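Sorting tables open at Jarness hall, 428 boxes already through

Posted November 2021

We use cookies to remember your settings and show local ads. Accept - Manage - No thanks

The swap and sort at Jarness is up and running again, and the first count is in. 428 boxes of household stuff handed over, checked and put out on tables, with more coming through the side door most mornings. Kitchen things mainly. Toys next. A fair bit of stationery, some of it still in the wrap.

It works the way it did last time. You bring what you don't use, it gets sorted into coloured baskets, and anyone can come and take what they need. No forms. No charge. No limit either, although people are asked to leave some for the afternoon crowd.

The colours have caused a bit of grief. Last February everything went into whatever basket was closest, and by the second week you had forks in with the crayons. So this time there's a system - red for kitchen, orange for kids, yellow for anything that doesn't have a home yet. Yến Mạch, who wrote up the colour list, said people picked it up in a day.

"I put it on one sheet of paper and taped it to the door," she said. "Last time I had four pages. I don't think a single person got to page two."

Yellow fills fastest, she said. It's always the yellow.

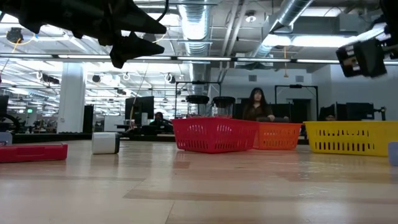

Red, orange and yellow baskets along the back of a sorting table, with a flat red tray at the left.

Flat trays are for the small bits that fall through the slots in the baskets. Buttons, batteries, keys, pen lids. Please don't tip loose screws in with the rest, they end up on the floor and then in somebodys shoe.

Most of the baskets came from Flora, the homewares shop on the corner, which was clearing out old stock and let the lot go for $463. The money came out of what was left from the winter raffle. A few have split at the rim already but they are holding. Prasinent, the storage place out by the rail yard, is taking the overflow until the end of the month and has asked that anything sent there be labelled on two sides.

The target is 700 boxes before the hall is needed for other bookings. Last time the final number was 1460, but that ran a lot longer and included books, which are not being taken now. There's no room for them. Try the library trolley.

Wanted: lids. Plenty of containers have come in without one. Also tea towels, lunch boxes, scissors that still cut, and jars with a wide neck.

Not wanted: books, as above. Pillows. Anything electric with a cut or taped cord. Glass that's chipped, even a little. Paint tins, full or empty.

Trình, the cafe across the road, is doing a dollar off coffee for anyone who carries a box over. Just mention it at the counter. Parking behind the cafe is for there customers only, so use the street, and mind the school zone.

Drop-offs are 9 till noon. Pick-ups from 1 pm until the lights go off at 5. Bring your own bags - the hall ran out on the first day and won't be getting more. If you can stay an hour to sort, go to the table nearest the kitchen and ask for Yến Mạch.

Share 63 - Comments 17 - Save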